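Wevonville Community Kitchen Club
Minutes, June general meeting
Held in the back hall, start 7:10 pm (late, the door code had been changed again)

Present: chair, secretary, most of the regulars, two new members from the Plomunis side of town. Apologies from the garden rep and the person who does the newsletter.

1. Minutes of last meeting
Read out quickly. One correction: the bake table was on the left of the entrance, not the right, and it matters because the church people complained about the left. Corrected and approved.

2. Money
Balance after hall rent is $166. Still owed $30 from the spring supper, two tables never paid. Secretary to send one more reminder and then drop it. Question from the floor about why we pay for the hall in summer when we meet every other month. Chair said the contract runs the full year. Grumbling. To look at again when it comes up for renewal.

Falcão bakery has offered day-old rolls for the suppers at no cost if we pick up before 6. Accepted with thanks. Need a driver, see item 6.

3. Summer supper
Long item. Main points as I got them down:

Menu. Cold this year, after last summer and the ovens. Bean salad, potato salad, sliced chicken, rolls, melon. Someone wanted a hot soup as well, voted down. Vegetarian plate to be made up seperately and kept at the other end of the table with its own spoons.

Numbers. 112 tickets last summer. Hall limit hasn't changed. Agreed to print the same amount again and stop selling when they are gone, no adding people at the door. Last year we did and ran out of chairs.

Price. Stays the same. Kids under five free.

Set up. Doors open to helpers at 3, food out by 5:30. Prep crew wants the radio this time. No objection as long as its off before guests come in.

Melon. To be cut on the day. Last year it was cut the night before and sat in its own juice. Whoever cuts it brings a decent knife, the hall ones are useless.

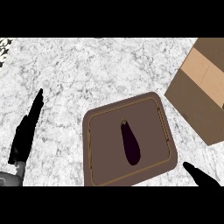 Wevonville Community Kitchen Club, Supper and Events Team

4. Boards, knives and cleaning
Raised by the prep crew. Onions and melon were getting cut on the same board. Agreed: one board for raw meat, one for onion and garlic, one for fruit and bread. Labels on the handles or the back, whichever holds up in the wash. Any board with deep cuts in it gets thrown out, no more taking them home to sand down.

Discussion on wood v. plastic went on some time. No decision. People can use what they like at home, club boards stay as they are until they wear out.

Bleach spray moved to the top shelf after it was left next to the vinegar. Same color bottle. Please read before you spray.

Tea towels. We have too few and the ones we have smell. Each member to bring two next time, any condition so long as clean. The Ikia multipack was suggested, secretary to check the price and report back.

5. Pantry shelf
Needs a sort. Cans at the back well past date. Rice open and clipped with a hair clip. Agreed a sort-out before the supper, dates written on lids in marker, open bags go into jars. The big sack of flour is to be used or given away this month, moths were a problem the last time we kept one through the summer.

Spices: nobody to buy more paprika please.

6. Drivers
Needed for rolls (Falcão), melons, and the borrowed tables. Rolls and tables covered. Melons not covered. Must be a car with a flat trunk. See the secretary after the meeting or sign the sheet by the kettle.

7. Plomunis swap
Our new members explained the recipe swap they run over there, one dish each, recipe on a card, everybody takes home a copy. Well recieved. Will try it at our next meeting, theme to be something with lemon. Cards provided, write clearly, put the oven temp on. If it has nuts say so at the top of the card in capitals.

8. Any other business
Fridge is making the noise again. Chair to call the hall office.
Lost: one blue lid, large, fits the salad tub. Check your cupboards.
Found: reading glasses, left on the piano.
Request for decaf. Agreed, small jar only.
Parking, please don't block the side gate, the neighbor has asked us more than once now.

Actions
Secretary: supper reminder, towel price, print tickets, swap cards
Chair: fridge, ask about the hall contract
Prep crew: label boards, throw out bad ones, pantry sort
All: two towels each, lemon dish, look for the blue lid

Closed 8:45 pm. Tea after. Next meeting same hall, same time, new door code will be sent round.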